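Stallix Deploy 2
Stack splitting and cross-stack reference resolver for template-based cloud deployments

Overview

Stallix Deploy reads a compiled infrastructure template, builds a dependency graph of its resources and writes out a set of smaller templates that stay under the provider's resource limit. References between the resulting stacks are replaced with exported outputs. The tool runs as a command-line binary or as a step in a Zirkel pipeline.

Large projects are the intended use. The reference project in our test suite compiles to 158 resources and is divided into 18 nested stacks in one pass.

Splitting behavior

Resources are grouped by dependency first and by type second. A resource that has been deployed once is pinned to its stack in the state file and is not moved by later runs unless the --repin flag is set. Circular references stop the run with exit code 2, and the logical IDs in the cycle are written to the log. 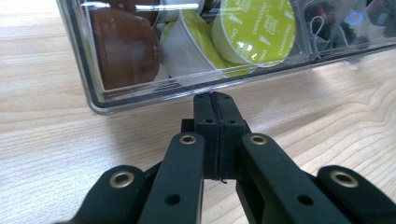 Requirements

Linux or macOS, 64-bit
Read and write access to the bucket that holds the state file
Templates in JSON or YAML. Macros must be expanded before the split.
Flivum plugin for projects that keep parameters in a Flivum store

Configuration

Settings are read from stallix.yml in the project root. The keys most often changed are maxResources, groupBy, exportPrefix and lockTimeout. The default lockTimeout is 30 seconds. Environment variables override the file, and command-line flags override both.

Known limitations

Custom resources with inline code are kept in the root stack. Conditions that refer to a parameter in another stack have to be rewritten by hand. Rollback covers a single nested stack at a time.

Licensing and support

Licensed per deployment account. Build agents are not counted. Support is handled by Kovačević Software through the ticket portal. Version 1 receives security fixes until July.

Page last updated 10th February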